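Semel 735 機内持ち込み用ソフトキャリーバッグ

Semel 735は、Flakmontが設計した短距離路線向けのソフトキャリーバッグです。座席の間隔が狭い小型機や、乗り継ぎの多い旅程で使うことを前提にしています。容量は大きくありませんが、二泊程度の着替えと書類、ノートパソコン一台が収まります。

外寸は主要な航空会社の持ち込み基準を参考に決めていますが、基準は会社、機材、運賃の種類によって異なります。格安運賃では、座席下に入る手荷物一つに限られる場合もあります。ご搭乗の前に、必ず利用する航空会社の案内をご確認ください。
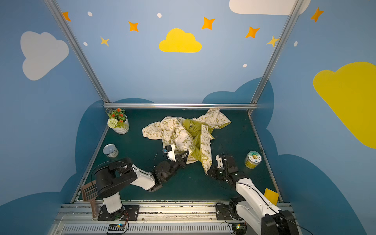 Burkska 商品担当

本体の生地は従来品のSemelより厚手のものに変更しました。前のモデルでは、頭上の収納棚に押し込むときに角が擦れるという声が多く、底の四隅に補強を入れています。そのぶん少し重くなりましたが、空の状態でも自立するので、保安検査の列で足元に置いても倒れにくくなりました。

主室は二つに分かれています。片側は衣類用で、幅の広い固定ベルトが付きます。上着は袖を内側に折り、いちばん最後に載せると、機内で冷えたときにすぐ取り出せます。反対側には薄い仕切りがあり、靴や洗面用具を入れる想定です。仕切りは面ファスナーで外せます。

液体物の袋は前面の浅いポケットに入れてください。国際線では容器の容量と袋の大きさに制限があり、検査場で別に出すよう求められることがあります。主室を開けずに取り出せるよう、このポケットだけファスナーを横向きにしました。パソコン用の収納は背面側にあり、こちらも単独で開きます。
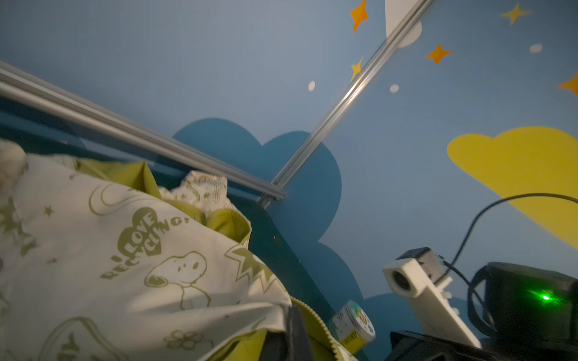

車輪は2輪式です。4輪のものに比べて横への動きは劣りますが、バスで駐機場へ移動するときや、傾いた通路に置くときに勝手に転がりません。車輪の交換は当店で受け付けています。ハンドルは5段階で高さが変わり、最も伸ばした状態で床から92cmです。縮めるときはボタンを押したまま最後まで下ろしてください。途中で止めると、棚の扉に当たることがあります。

予備電源やモバイルバッテリーは、預け入れ荷物に入れることができません。搭乗口で急に荷物を預けることになった場合に備え、取り外しのできる小袋を付けました。電池類と薬、旅券をまとめておけば、袋だけを抜いて機内に持ち込めます。小袋には肩紐を通す金具がありますが、肩紐は別売です。

色は黒と濃灰の二色です。濃灰は6月の入荷分から内張りが明るい灰色になりました。以前の内張りをご希望の方は、在庫の有無をお問い合わせください。

お手入れは、固く絞った布で拭き、陰干しをしてください。洗濯機は使えません。雨の駐機場を歩いたあとは、車輪の軸に砂が残りやすいので、乾いてから柔らかいブラシで落とします。

Hodoroagăシリーズの圧縮袋は、小さいほうの寸法が主室の片側に合います。大きいほうは仕切りを外した場合のみ入ります。

掲載内容は9/19/21現在のものです。仕様は予告なく変わることがあります。

お問い合わせ | 返品について | © Burkska | ページの先頭へ戻る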